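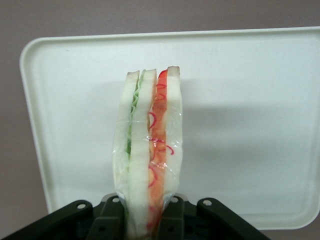 A wrapped sandwich in the gripper, with the white tray behind it.

Tirkus Publishes Free Handling Guide for Robot Snack Counters

NATIMTHORPE, October: I'm Araceli Escobedo, I look after food handling standards at Tirkus, and I'm so happy to finally share this one! Our good practice guide for robot-served snacks is out, it's free, and it's short (13 pages, and I fought for every cut).

We wrote it with our friends at Clirkach after logging 2,298 handovers of wrapped food. We kept running into the same small questions. How hard may a gripper squeeze a soft sandwich? Who wipes the finger pads, and when? What does the arm do if a customer reaches in?

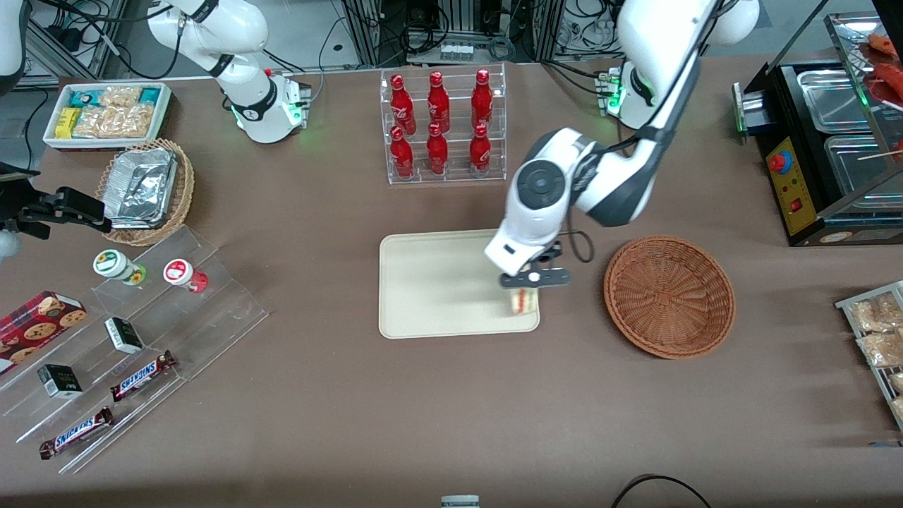

So the guide gives plain answers. Robots handle wrapped or sealed food only. Pads get cleaned at every restock and after any torn wrap. Each kind of item has its own grip setting, written down and posted at the counter, so nobody is using the bottle setting on bread. Anything dropped goes in the bin, even if the wrap looks fine. And the emergency stop gets tested before opening, every day, by a person who signs for it.

"I wanted something a new hire could read on a coffee break," says Anayeli Ledesma, who led the testing at Clirkach. "The first draft had 681 comments on it, so we had some trimming to do."

The guide doesn't replace your local health code or your machine safety rules, so please keep following those too.

Quezada will be the first operator to train its counter staff with it. Want a copy, or want to argue with me about pad cleaning? Write to the Tirkus standards desk and ask for Araceli. We're taking comments for the second edition now.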